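Workroom hands wanted for lamp and homewares handling trial

Flondura is looking for people to join the bench team at our Grudberg workroom from September. The work is paid, part time, and set up for four months with a chance of staying on. No trade background is needed. Please read the whole notice before you apply, as the job has changed since we last advertised it.

About the workroom

Grudberg is where returned and display homewares are checked, cleaned, reassembled and packed for resale. Lamps make up the largest share. We also take in planters, artificial and dried plants, small desk items and soft goods. Most of it arrives in mixed cartons and no two cartons are alike.

Until last year every step was done by hand at the bench. Van Rooij now supplies us with an automated line that handles carton opening, labelling and sealing. It clears up to 600 cartons a week. The people who used to do the sealing have moved to inspection or to the new handling benches. Nobody was let go when the line came in, though two evening shifts were closed and the hours moved to daytime. Some staff liked this and some did not.

What the job is

The next stage is the bench itself. Lampshades are awkward for a machine. They are light, they roll, and they mark easily. Bokier is building the software for a pair of arms that will take over part of the fitting and unfitting work, and it learns from people doing the job. Bench hands do the ordinary tasks with a hand-held gripper in each hand, and the movements are recorded. The target for the trial is 4,000 recorded tasks across the whole team.

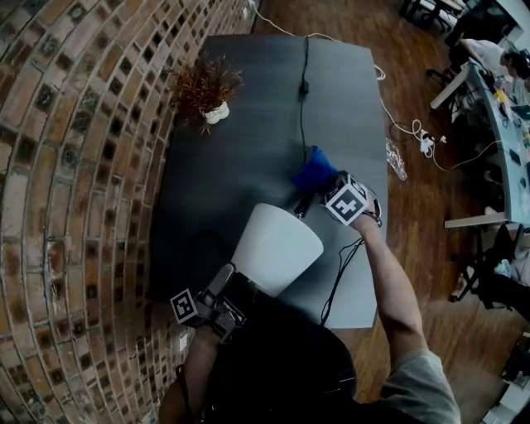
Will the recordings be used to judge how fast I work?

They are used to train the arms and for nothing else. Team leaders do not see individual times, and there is no bonus or penalty tied to speed. This is written into the agreement you sign before your first shift.

A normal shift runs from 8:30 am to 1 pm. You will work at a bench for half an hour, then swap to packing, sorting or checking for half an hour. We brought in the swap after the first group told us their forearms and wrists were sore by mid-morning. Please do not skip it to get ahead.

Duties

Carry out set tasks with the grippers, such as picking up, turning, standing and putting down lamps, shades and other goods.
Reset the bench between tasks and change the items when the task sheet says so.
Note any task that failed or was stopped early. Failed tasks are useful and should be kept.
Check finished goods for marks, dents and loose parts.
Tell the team leader if a gripper is stiff or a strap is rubbing.

What we are looking for

You should be comfortable using both hands and standing for part of the shift. Left-handed people are welcome and we are short of them. You need enough English to follow a written task sheet. Patience matters more than computer skills. People who have worked in retail stockrooms, kitchens, sewing or floristry have done well at it.

What happens after the trial

We expect the arms to do the plain, repeated part of lamp fitting by the middle of next year, if the trial goes to plan. It may not. If it does, there will be fewer hours of fitting and more hours of inspection, repair and looking after the machines. Trial staff can apply for those jobs along with the permanent team. We cannot promise a place for everyone and would rather say so now.

Pay and conditions

The pay is $425 a week before tax for the standard shifts, including training. Breaks are paid. You will be enrolled on the same safety program as permanent staff. The workroom is at street level and there is a lift to the lunch room. Parking is limited, but the bus stops at the corner.

How to apply

Send a short letter or a resumé to the Flondura workroom office, or drop one in at the front counter between 9 am and 3 pm. Tell us which hand you favour, which shifts you can do, and whether you have had a wrist, elbow or shoulder injury. An old injury does not rule you out. Applicants we want to meet will be asked in for a one-hour paid try-out at the bench.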